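Why does sound bounce?

By Shabnam Bajwa
February

If you shout in an empty sports hall, your voice comes back to you. If you shout the same word in your bedroom, it doesn't. The air is the same and so is your voice, so the difference must be in the room.

Sound is a kind of movement. When you clap, your hands push the air next to them. That air pushes the air beside it, and the push travels outwards in every direction, a bit like the ripples when you drop a stone in a pond. We call this a sound wave. When it reaches your ear it makes a thin piece of skin called the eardrum move back and forth, and your brain works out what you are hearing.

Sooner or later the wave meets something solid, such as a wall. Some of the sound goes through, some is soaked up and some bounces back. How much bounces depends on what the wall is made of. Hard, smooth surfaces like tiles, glass and painted brick send most of the sound back into the room. Soft surfaces like curtains, cushions and thick carpet soak up more of it. They are full of tiny gaps, and the moving air gets caught in them and slows down. 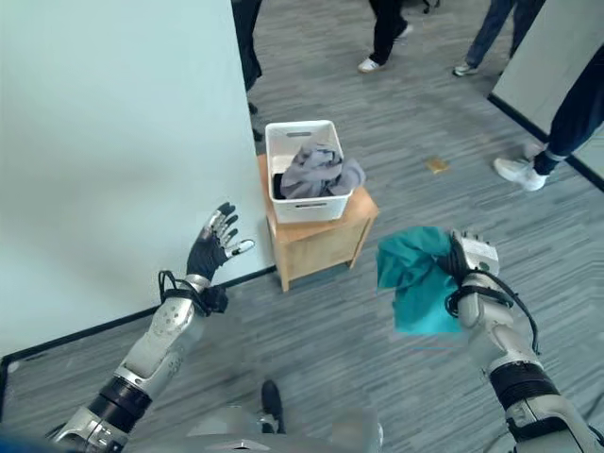

A sound that bounces off something far away is called an echo. Sound travels through air at a little over 340 metres every second. If you stand 70 metres from a cliff and clap, the sound has to go there and back, a trip of 140 metres. The echo reaches you in less than half a second. Stand 7 metres away and it comes back so quickly that your brain joins the two claps together, and you hear only one.

In a big room with hard walls, the sound bounces many times before it fades. All those bounces run into each other and make a long, blurry sound. This is called reverberation. Swimming pools have a lot of it, and that is why it is hard to hear your teacher from the other end. Choirs often like it – it makes the singing sound fuller.

Some animals use echoes to find their way. Many bats make very high squeaks, too high for most people to hear, and listen for the sound coming back from a moth or a tree. Dolphins do the same under water with clicks.

Try it yourself

Ask a grown-up before you start. Choose 3 rooms at home, such as the bathroom, the kitchen and a bedroom. Stand in the middle of each one, clap once and listen. Write down which room sounded sharpest and which sounded dullest. Then hang some thick towels in the bathroom and clap again. Does it sound different?

More to read
Why is the sky dark at night? – Yuzhen Ye
How do locks work? – Cuiping Dai
What is rust? – Shabnam Bajwa
Where does rainwater go? – Xuelian Zheng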